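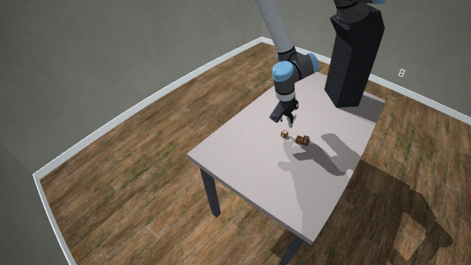
What happens to the people on the packing benches when the robot arms arrive?

Most of them keep working beside the arms, and the job changes from repeating one movement all day to setting up, checking and correcting the machines that repeat it.

Home Essays Work Letters Archive About
Last updated: December 2, 2025

I should say where I'm writing from. I spent eleven years at a bench at Kinderer, putting small parts into small trays, and I've spent the time since then helping to teach arms to do it. I'm very much in favour of the arms. I know how that sounds to people who still sit where I sat, so I'd like to make the case properly, with the bits that went badly left in.

The bench work at Kinderer was sorting and kitting for Pelline repair sets. You picked up a block or a clip, turned it the right way round, put it down and reached for the next. On a full shift the target was 2,160 pieces. I was good at it, and I'll admit I was proud of being good at it, but my right wrist has never forgiven me, and there are people in the village who can tell you the same about a shoulder or a neck. When anyone talks about automation taking away the dignity of manual work I want to ask which part of that they've tried. There was dignity in the room, plenty of it. Most of it was in the talk, and in how we covered for each other when somebody's hands were bad.

So when the firm announced in July that the kitting line would go over to arms, I was one of the few who put a hand up for the training. What I hadn't expected was that for weeks we wouldn't touch a machine at all! We sat at screens and worked in simulation, with a drawn arm in a drawn room, and ran the same small job over and over. Reach, grip, lift, place. Move the part a little and run it again. Change the light and run it again. We did 2,000 of those runs before the first real arm was bolted down, and I would happily have done more.

I think this is the piece of the story that gets left out of the newspaper arguments, which always jump straight from "people did it" to "machines did it". There's a long stretch in the middle, and in that stretch the person who knows the job is worth a great deal. Yuxi Zeng, the engineer who came to us from Idoneck, could make an arm go anywhere she liked. She had no way of knowing that a clip picked up by its thin end will swing, or that you always leave yourself room on the near side of a tray because the next piece has to come in from there. Siriporn Kaewmanee knew all that without thinking. She'd watch a run, pull a face and say "too steep", and she'd be right. After the first fortnight Yuxi was asking her before she ran anything.

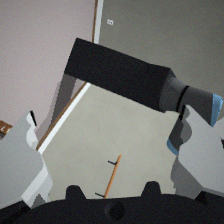 Siriporn is paid more now than she was on the bench, and her title has the word "technician" in it. I bring up the pay because it's where I part company with some of the other enthusiasts. If what's in a worker's hands and eyes is what makes the machine any good, then it's a contribution, and it should be paid as one from the first day of training. At Kinderer it wasn't. We were on bench rates all through the simulation work and the rise only came when the line was running. Sotiris Zervas, our rep, argued it out with the management for most of the autumn and got a part of it backdated. He should never have had to. A firm that is planning to buy arms can perfectly well plan to pay the people who'll teach them, and it ought to be written down before the order goes in.

The other thing I'd want written down is numbers. There were 60 of us on kitting. Nobody was dismissed, and I'm glad to be able to report it, but several people who retired weren't replaced, and that means there are jobs which would have gone to somebody's niece or son and now won't. I don't think it's fair to wave that away. I also don't think it's a reason to keep the niece's wrists on 2,160 pieces a shift. The better answer, it seems to me, is that the work around the arms is real work and there's more of it than the sales brochures like to admit, and young people should be brought into it early, while the old bench hands are still there to say "too steep".

I went to see how Limsakul had handled the same change, thinking they'd be ahead of us. In some ways they are. Their cells are tidier and the arms are quicker. But they'd done all their simulation work in an office on the other side of town and presented the result to the floor as finished, and Sunee Luangrath, who has run that floor for years, told me her people spent the first month standing with their arms folded. They could see what was wrong with it. They hadn't been asked, so they didn't say. When she finally got a couple of screens put in next to the line and let anyone have a go, the suggestions came in faster than the engineers could try them, and some were excellent. One lad rearranged the whole order of the pick in his lunch break.

A simulation is a wonderfully cheap place to be wrong, and that's why I'd put it in front of everybody. You can knock the part off the table as often as you like. You can try a daft idea, see that it's daft, and be back at the start before your tea's gone cold. On a bench every mistake was a reject with your number on it, and people who've worked like that for years need a while to believe that they're allowed to make a mess. Edvin Aasen, who I'd sat beside for ages and who swore he'd never go near a computer, wouldn't so much as move the arm for the first 2 sessions. Now you can't get him off it. He's working on a way of nudging a crooked part straight before it's picked up - a trick he used to do with his little finger.

There are things I miss. The room is quieter in the wrong way: the arms hum along and we're spread out, so you have to get up and walk over if you want to tell somebody something. We've asked for the stations to be moved closer together and been told it's being looked at. I'd urge any workplace going through this to draw the chairs on the plan as well as the machines, and to let the people who'll be sitting in them hold the pencil.

I still walk past my old bench most mornings. It's used for spare grippers now. My wrist aches a bit less than it did, I learn something most weeks, and this afternoon Edvin wants me to come and look at his nudge.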